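Notas para a apresentação — Treser, um robô de dois braços feito na garagem
(uns slides passam depressa, respirar entre eles!)

1. Abertura

Boa noite a todos, e obrigado por terem vindo até cá com este frio de fevereiro. Dizer logo que o Treser começou na garagem, entre a bicicleta e a máquina de lavar, e que só depois se mudou para a oficina partilhada da Nulden, onde há melhor luz e muito melhor companhia. Contar a história do primeiro braço, que montei ao contrário e que assim ficou uma semana inteira (esperar pelos risos, se os houver).

2. Primeiro no simulador

Explicar que, antes de apertar um parafuso, passo tudo pelo Trarkik, o simulador que fui escrevendo aos serões. O ponto de vista é o do próprio robô, com os dois braços a subir de cada lado do tronco. Pus-lhe à frente um frigorífico com um íman do símbolo da paz e um smiley amarelo na porta, porque um mundo todo cinzento me deixava triste ao fim de duas horas.

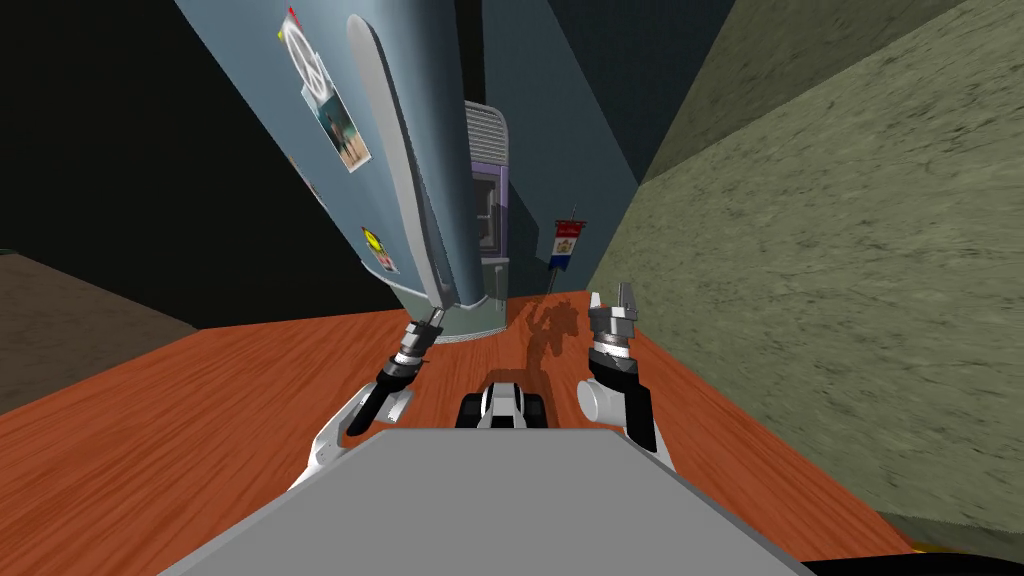 3. As garras

Cada garra tem 2 dedos e fecha com um único servo. Falar devagar nesta parte, que é a que costuma trazer mais perguntas. O modelo simulado leva 25 minutos a afinar quando mudo uma peça; na bancada levo uma tarde, e isto se não me faltar nenhuma anilha. Mostrar a peça impressa e deixá-la circular pela sala — pedir que volte!

Passar depois aos objetos compridos e estreitos, como uma lâmina posta ao alto, que me deram água pela barba. O braço esquerdo tem de se aproximar com calma, e o direito convém que fique quieto no seu canto. 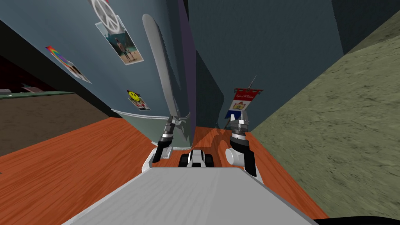

A rotina de aproximação chama-se Mathew, nome que vinha de um projeto antigo e que fui deixando ficar. Já vai em 1460 linhas, muitas delas comentários meus a ralhar comigo próprio. Corri 105 ensaios com a última versão e guardei os registos todos, que posso partilhar com quem quiser espreitar.

4. Perguntas

Deixar o portátil ligado com o Trarkik aberto, para quem quiser mexer nos braços. Lembrar que a oficina fecha às dez e que ainda temos de arrumar as cadeiras.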